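Walking the shopping home without wrecking your bags (or your hands)

I gave up driving to the market in April and I carry everything home on foot now, straight through the park. I've learned a few things about bags since then, mostly by dropping stuff.

First, one big bag is a trap! It feels so easy at the checkout, and then five minutes later it's banging against your knee and the handles have turned into wire. I split the load in 2, one bag per hand, and I try to keep them close in weight. If I've only got one bag with me, I swap hands at every bend in the path.

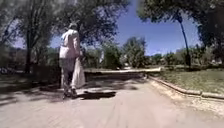
Handles matter more than the bag itself. Long ones let a full bag swing, so I tie a loose knot in each handle to shorten it a few inches (undo it when you get home or it sets hard). For thin plastic handles I wrap a folded dish towel around them, and then I've got a clean towel along for wiping peaches.

Packing goes like this at my house. Cans and jars at the bottom, standing up. Boxes down the sides so the corners of the cans don't poke you in the leg. Bread, eggs and anything soft on top, and herbs tucked in last with the stems down. I weighed a bag on the kitchen scale once, cans only, and it was about 200 ounces. Way too much for me! I'm happier with 176 or under, and I do not care if that means another trip tomorrow.

Summer is its own problem. Sun on a paved path is brutal on butter, so I freeze a small bottle of water the night before and slide it in next to the dairy. Wear a hat and a loose long-sleeved layer yourself, too. I used to laugh at long sleeves in July and now I own three of those shirts.

And sit down! A bench in the shade is part of my route. I put the bags on the seat next to me, never on the ground, where they tip over and the lemons make a run for it.
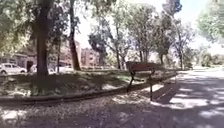 How do I get grit and dry leaves out of a cloth bag?
Turn it inside out over the trash, shake it hard, and run a dry brush along the bottom seam. Then wash it cold with the towels and hang it up by the bottom corners so the handles don't stretch.

Plastic ones I just wipe out with dish soap and leave open over the faucet overnight.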